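Print this page | E-mail this page
Reading time: 5 minutes

Why Do Your Muscles Get Tired?

By Talha Chaudhry

Hold your arm straight out to the side and keep it there. For the first few seconds it feels like nothing. After a minute your shoulder starts to ache, and a bit later your arm wants to drop. You haven't lifted anything heavy. Your arm weighs the same as it did when you started. So what changed?

What a muscle does

A muscle is made of thousands of long, thin cells called muscle fibers. When your brain wants you to move, it sends a signal down your nerves. The signal reaches the muscle, and some of the fibers get shorter. This pulls on a bone, and the bone moves.

Muscles can only pull. They can't push. That is why many of them work in pairs. The muscle on the front of your upper arm (the biceps) bends your elbow. The muscle on the back (the triceps) straightens it again. Put one hand on your upper arm while you bend and straighten it, and you can feel the two taking turns.

Where the energy comes from

Muscle fibers need fuel. They get it from the food you eat, mostly from sugars and fats. Your muscles keep a small store of sugar packed away in a form called glycogen. To get the most out of this fuel, the fibers also need oxygen, and that comes from the air you breathe. Your blood carries it around.

When you walk at an easy pace, your blood can bring oxygen as fast as your legs use it. You can keep going for a long time. When you sprint, your legs need energy faster than that. The fibers can make some energy without oxygen, but only for a short while. Then you have to slow down.

Moving work and still work

There are two kinds of muscle work. In one kind, the muscle gets shorter and longer, over and over, as it does when you ride a bike. In the other kind, the muscle pulls but nothing moves. Holding your arm out is still work. Gripping a handle is still work too, and so is bending over a table, because the muscles in your back have to hold up the top half of your body the whole time.

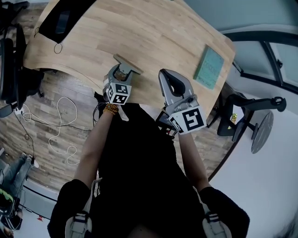
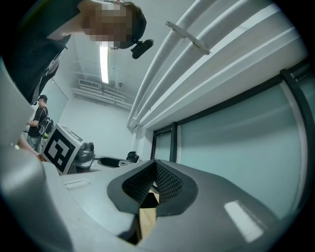
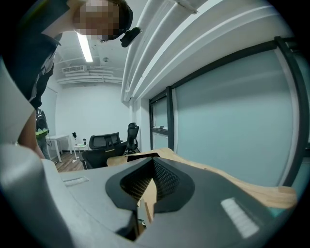 Leaning forward uses muscles all the way down your back.

Still work can feel harder than moving work. A muscle that stays tight squeezes the tiny blood vessels inside it, so less blood gets through. When a muscle tightens and relaxes in turn, the blood has a chance to flow in between.

Your head makes a difference as well. It is one of the heaviest parts of you for its size. When you sit up straight, the bones of your neck carry most of the load. When you look down, the muscles at the back of your neck have to hold on to it.

What "tired" means

Scientists call tired muscles "muscle fatigue." It has more than one cause. The fuel in the muscle can run low. Chemicals made during hard work can build up and get in the way of the fibers. The nerves may also send weaker signals — your brain is part of getting tired too.

You may have heard that lactic acid makes your legs sore the day after a long run. People believed this for many years. The body clears it away within an hour or two, so it can't be the reason. Soreness the next day probably comes from very small amounts of damage in the fibers, which then heal.

Try it yourself

You will need a clothespin, a watch and a friend.

Squeeze the clothespin open and shut as many times as you can in one minute. Ask your friend to count. Rest for ten seconds, then do it again with the same hand. Rest and do it a third time. Write down all three numbers.

Khurram Awan, age ten, from Gorkmont, tried this and got 97 on his first turn and 65 on his third. Yours will be different. Now try with your other hand — is it faster or slower?

How muscles recover

Rest lets your blood catch up. It brings in oxygen and carries waste away. Food fills up the glycogen store again, although after very hard exercise this can take a day or more. Sleep helps with repairs.

If you have to stay in one position for a long time, stop now and then and move. Stand up, roll your shoulders, and shake out your hands.

Words to know

Fiber: a long, thin muscle cell.
Glycogen: sugar stored in the muscles and liver.
Fatigue: getting tired, so that a muscle can't pull as hard as before.

Contact us | © 2025 Tavora Science Pages for Children | Back to top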